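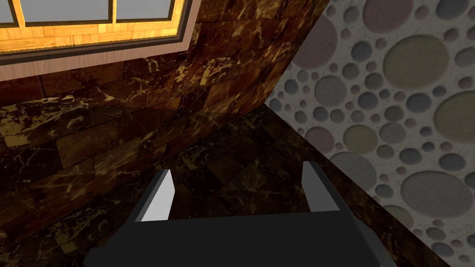
Wrist view in the Lolum house: open gripper, marble tiles and a circle-patterned wall.

Lolum: simulated household chores for robot arms

Lolum is a set of recorded household chores, all done by a simulated robot in a simulated house. We put it together because we wanted a fair go at a question we get asked at every family dinner: can a machine do the housework yet? The short answer is "a bit of it, on a good day", and we think the bit is getting bigger in ways that are great fun to watch.

This card covers what is in the release, how it was made, what it is good for and where it will let you down. Please read the last part before you train anything on it.

What's inside

The release holds 3414 episodes. Each one is a single attempt at a single chore, such as opening a window, sliding a panel, shutting a cupboard or fetching something from a shelf. Failed attempts are kept and labelled. We argued over that for a long while and we are very glad we kept them, as a surprising amount of what makes a chore hard only shows up in the misses.

Every episode folder has:

video/ one file per camera
state/ joint positions and gripper opening at each step
task.txt the instruction in plain English
result.txt done, part done or failed
notes.txt optional, written by whoever checked the episode

There are 3 cameras, one looking out over the body and one on each wrist. The body view shows you where the arms are. The wrist views are much closer and swing about a lot, and they are often the only place you can tell whether the fingers are lined up with an edge.

Why doors and windows?

Because they are in the way of everything else! You can't air a room, put the plates away or hang up a coat without opening something first. They are also a lovely test. A cup can be picked up from many sides, but a door will only move the way its hinge or track lets it, and an arm that pulls slightly off that line is soon fighting the furniture.

Large panes and thin bars make it harder still. A model has to work out which strip of wood belongs to the part that moves and which belongs to the fixed casing, and from close up the two can look much the same. 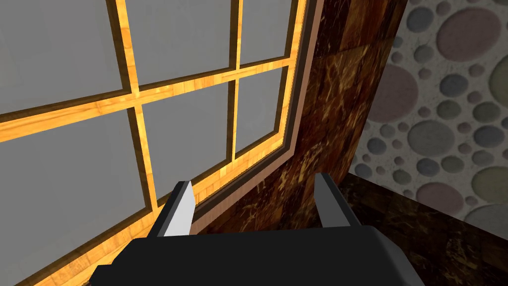

Rimantas Org wrote to us that windows were the wrong place to start, and that he would be far more impressed by a robot that could find the other sock. We have some sympathy. Laundry is on the list for the next release, but cloth is slow to simulate well and we didn't want to ship something floppy in the wrong way.

How it was made

The house runs in Mivell, our own simulator. Wall, floor and frame textures are picked at random for each house, so you will meet some bold decorating. It is done on purpose: a model that has only seen white walls tends to fall to bits when it meets wallpaper.

People drove the arms with the Rirno hand controllers. Shakuntala Prajapati wrote the checking script and then watched more than 360 episodes herself to see where it disagreed with her, mostly on doors left slightly open. Her fixes are in this version.
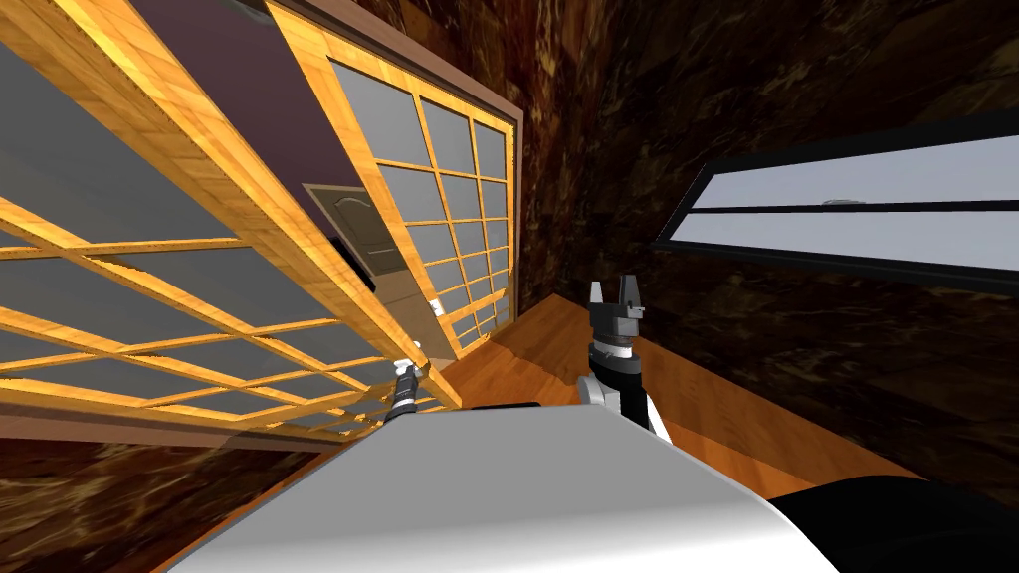
Body view with lattice panels, left gripper at the lower edge of the nearer one.

Quick start

Unpack the archive, then run:

python lolum_view.py --episode 10

You should see all the cameras side by side with the instruction printed underneath. Episode 10 is a nice one to begin with. If the window opens blank, update Jatoi, the small video reader we depend on, and try again.

What models manage so far

Reaching for the right thing is going really well. Even our small baseline usually heads for the correct door, which thrilled us the first time we ran it. Getting hold of an edge is less reliable, and moving a large panel all the way is where most runs end. The arm often starts nicely and then drifts.

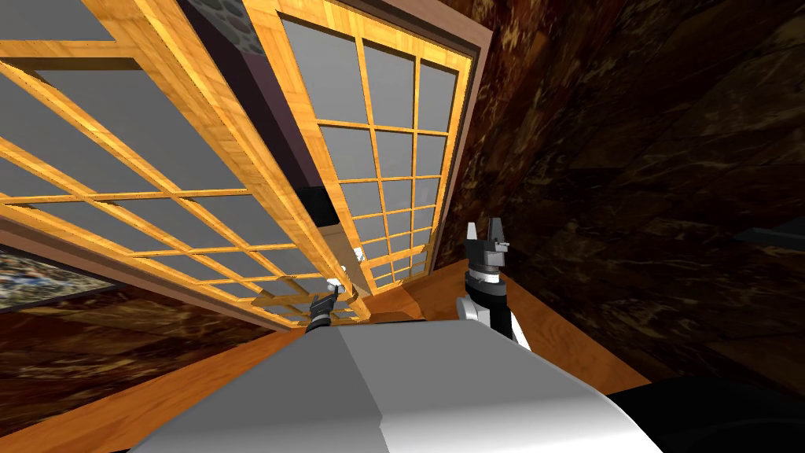 Two-armed chores are behind again. When one arm has work to do at a door, the baseline tends to forget about the other, and it rarely plans far enough ahead to use both. We would love to see somebody do better here, and we'll happily link to results.

Known problems

Contact is simpler than in real life. Fingers can slide along a frame more easily than they should.

Glass is drawn as flat colour in many houses, with no reflections. Don't expect a model trained only on this to cope with a sunny kitchen.

Some early notes.txt files call the left arm "right". We fix them as we find them, so send us the episode number if you spot one.

Nothing here has been tested for safety around people or pets. Please don't put a policy trained on Lolum straight onto a real robot.

Getting in touch

Open an issue on the project page. We go through new ones on Thursday.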